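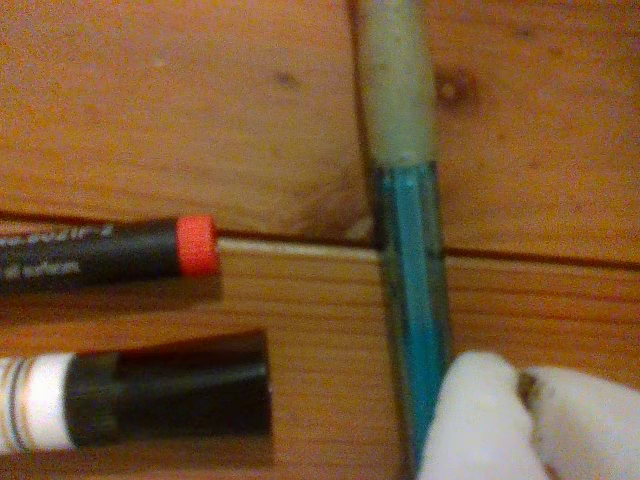
3 min read

August
By Vilmos Takács

Search this site Search Go

Speaker notes, "Is it going to do the dishes yet?", evening talk at the Subramaniam Room

(These are my notes as I used them, tidied a little. A few people asked for them on the way out. Anything in brackets is me talking to myself.)

Hi everyone, thanks for coming out, grab a biscuit if you haven't. Start with a show of hands: who owns a robot vacuum? Keep your hand up if you've ever picked things up off the floor so the vacuum could get round. (Wait. It's always nearly everybody.) Right, so that's most of my talk done, and we could go to the pub.

I want to talk about chores. Backflips and dancing are great fun and I'll watch them all night, but I've never needed a backflip in my kitchen. I've needed somebody to put the pens away.

Putting the pens away is a lovely chore to think about, by the way. A kid can do it. You pick a pen up off the table, you turn it so it's standing up, you drop it in the mug, you go get the next one. Ask a person to list the steps and they'll give you two. Ask Dinesh Iyer, who builds these things and very kindly read my draft, and he'll keep going until your tea's cold. Which pen first? Where along the barrel do you grab it? It's lying flat, so how do you get your fingers round the sides without scraping the wood? And once you've got it, which way is up?

(Slide with the teal pen. Point at the white fingers. Pause.)

Look how close the quarters are. You've got a fat cylinder and a marker lying side by side, a pen across the way, and two padded-looking fingers coming up against the pen from the corner. I love that slide because from that near you can't see what the plan is at all. I look at my own hands differently now! My fingertips know a pen is slipping before I do, and I've never once thanked them for it.

Next bit is the shop floor, since half of you came for that.

I spent a long while at Zirkudico, back when I still had knees, on a line that packed hinges. We had a machine there that put 614 screws into trays before morning tea and never dropped its bundle. Marvellous thing. It was also no use whatsoever if the tray was sitting a finger's width to the left. We had a bloke whose entire morning was making sure the trays weren't a finger's width to the left. So did the machine do the chore? Yes, and it made a new one, and we gave the new one to a person.

That's the question I'd take along to any demo. Who set the table? If everything's been squared up and spaced out beforehand, a fair slice of the work got done before the robot was switched on. Doesn't make it a cheat. It's how every factory I've worked in ran. But my kitchen bench isn't squared up for anyone, and I doubt yours is either.

(Sip of water. Don't tell the Rilance forklift story, it goes for ages.)

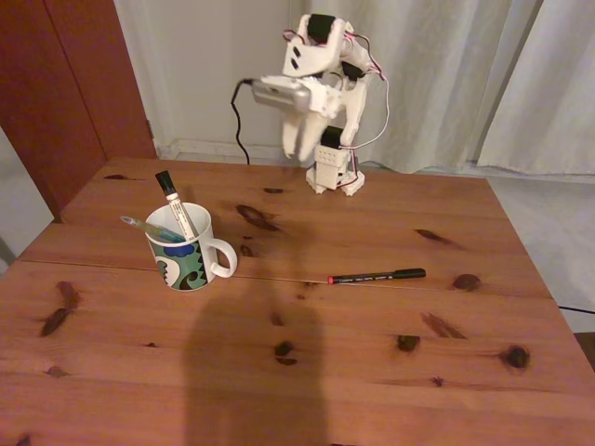 I'm after a machine that copes with my mess, and my test for it is boring on purpose: one job, an ordinary table, ordinary stuff on it. No conveyor, no foam cut-outs. I don't mind if the arm is 3D printed with its wires looping down the side for everyone to see. What I care about is the mug, because a mug with two things already in it is a harder target than an empty one. The white marker leans one way, the light-blue pen hangs out over the rim, and whoever brings the black marker over from the tabletop has to find a gap between them. You and I would just jiggle it. Jiggling is a tremendous skill and I don't think it gets enough respect.

So, can they do it yet? My answer, for what a retired line supervisor's answer is worth: one chore at a time, slowly, on a good day, with someone nearby. I've seen demos that made me whoop out loud. I've also watched a grown adult hold his breath over a tea towel for what felt like a week.

The people at Bulter keep a tally on their whiteboard, and when I visited it was up to more than 1316 goes at folding the same towel. I asked if they were sick of the towel. They said they were on their third towel.

I find that very cheering. It's how my mum taught me to fold a fitted sheet, and I still can't do that one, so I'm in no position to be snooty.

(If running late, skip to questions. If running early, do the bit about the dishwasher.)

Dishwasher bit: we've had a robot that does the dishes for decades, we put it under the bench and stopped calling it a robot. What's left over is the loading, the unloading and the argument about which way the forks go. I reckon the leftovers are where the hard part has always lived. Picking up, turning over, fitting in beside something else. Pens in a mug, forks in a basket, hinges in a box.

Questions. (Repeat each one into the mic, you forgot last time.)

Comments

Marg: Loved the talk. My hand was one of the vacuum ones, I lift the dining chairs onto the table for mine every morning.

tomo_k: Please do the forklift story next time, I came specifically.

Dinesh Iyer: For the record your tea was cold when you sat down. Handles down, forks up.

Vilmos Takács: Dinesh, that's how people lose an eye. Forks go down.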